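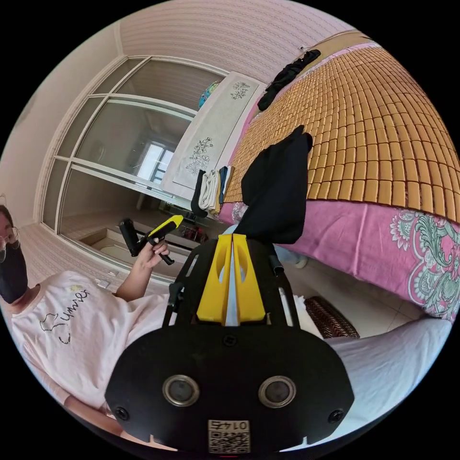

I've been folding laundry for Jaseck again, and I have opinions! The job, if you've missed my earlier rambles, is to do ordinary household chores with a gripper in each hand instead of my fingers, so that the learning system has plenty of examples to copy from. My total went past 3639 this week (every fold and every pick-up counts as one) and I was so pleased that I made myself a second cup of tea.

Dark clothes on a bed are the ones I find hardest. Black cloth hides its own edges, and I can spend ages hunting for a hem that I'd find in a second with my thumb. I did 31 of them in one afternoon in July, on the bamboo mat, and threw out 13 where I'd pinched two layers together and carried on regardless. A muddled example is worse than none, or so the Jaseck notes tell us, though they do want the ones where you drop something and calmly pick it up again. I'm very good at those.

My other tip, for anyone starting out, is to slow down. My first lot were so brisk that you'd have thought I had a train to catch. Now I lift, let the cloth hang for a moment, and then lay it down. Towels are next on the list, 79 of them, and I've already started borrowing from my sister.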